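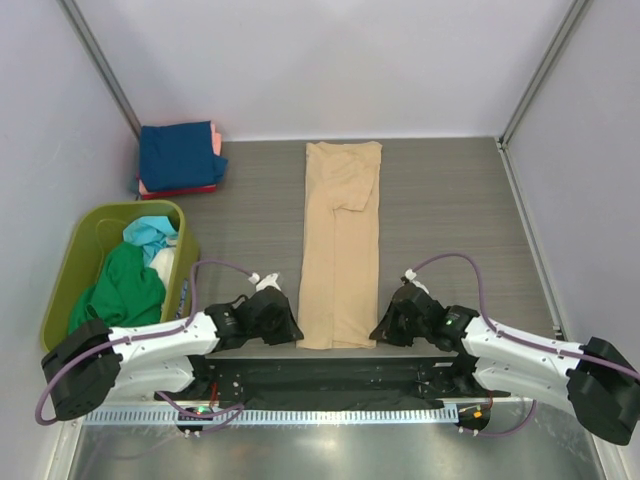

**Left arm drops out mid-fold, right arm carries on without it**

**tinlo_folds** wrote:

Hi all, long-time reader and very occasional poster. We've got a two-arm folding cell going at Bresville, shirts and jumpers mostly, and for the past week the left arm has been going limp partway through a fold. No bang, no error on the screen, it just sags down onto the bench like it's had a long day. What bothers me more is that the right one keeps going! It finished a sleeve tuck and then dragged the whole garment sideways by itself.

Log says fault 304 on the left side, which the manual lists as "bus timeout" and leaves it at that. I've reseated the plugs at both ends and got 500 cycles out of it before it happened again.

Cheers, Tín Lò

---

**gallodeck_greg** wrote:

That's your cable, mate. The ones that loop along the link get flexed every time the arm reaches in, and they break inside the jacket where you'd never see it. We swapped ours in January and haven't had a 304 since. Give it a gentle wiggle near the gripper connector while the arm's holding position (hands well clear of the fingers, please) and watch the log.

---

**Bjarke Bjarnason** wrote:

I'll disagree with Greg a little, with affection. A cable fault would usually show up at the same point of the reach, and Tín says it's partway through, which could be anywhere. I'd put a meter on the supply first. Heavy jumpers pull more current than people expect.

But really, I'd stop running it until the other problem is sorted. One arm faulting should stop both. If somebody leans in to rescue a jumper because the left side looks dead, the right one is still live and moving.

---

**gallodeck_greg** wrote:

Fair point on the stop, no argument from me there. Still reckon it's the cable, though.

---

**mahlangu_m** wrote:

On the Funura controller the linked stop is a tick box under Groups, and it comes unticked after a firmware update. Caught us out too. Tick it, save, power cycle, then pull the left plug on purpose at slow speed and make sure both arms halt.

---

**tinlo_folds** wrote:

Unticked! Thank you, I'd never have looked there. Both arms halt now when I pull the plug, tried it 4 times. The supply held steady under load (sorry Bjarke), and the wiggle test brought up a 304 on the second go, so a new cable is on order and the cell stays off until it's in.

---

**Bjarke Bjarnason** wrote:

Happy to be wrong about the supply. Could you do the right-hand cable while you're in there? It's had the same number of folds.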